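Collecting Demonstrations for a Two-Arm Sorting Task
Project report, second semester
Authors: Ivana Farías and Maëlys Royer
2024-01-16

3. How we collected the examples

Our policy learns only from demonstrations, so most of our time in the project went to recording them. The task is to sort peppers and lemon-shaped pieces into wire baskets with two arms. One of us controlled the arms and the other one arranged the pieces, started the recording and wrote the notes. After every 29 episodes we changed roles, because the person who controls becomes tired and the movements get worse.

In the plan from May we wanted to place the pieces in fixed positions. Our first model, which we called Grodano, was trained on such data and it learned the positions instead of the objects. When a pepper was moved by a hand's width, the gripper still closed at the old place. For the second set, Lasel, the pieces were put down without any pattern, and some were left close to the rails, where the arms reach with difficulty. 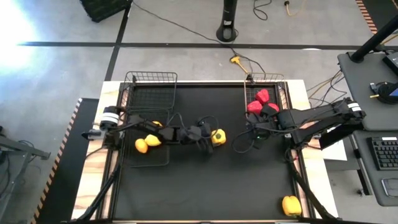
An episode was kept if every piece ended in a basket and the two arms did not touch. If a piece was dropped and picked up again, we also kept it, but with a separate label. We think such corrections are useful for the model, although we did not have time to test this properly. Episodes with a long pause at the beginning were shortened by a script.

At the end we had 1529 accepted episodes in Lasel. We lost 17 more when the disk was full and the program did not give a warning. Since then we check the free space before each session.

3.1 Difficulties

The biggest difference in the data comes from us. Ivana usually moves one arm after the other, and Maëlys moves both together. The model trained on the mixed data sometimes hesitated before the first grasp. Training on the episodes of one person only removed the hesitation, but the model then failed more often with pieces near the rail. We decided to keep the mixed set and to store the name of the operator with each episode.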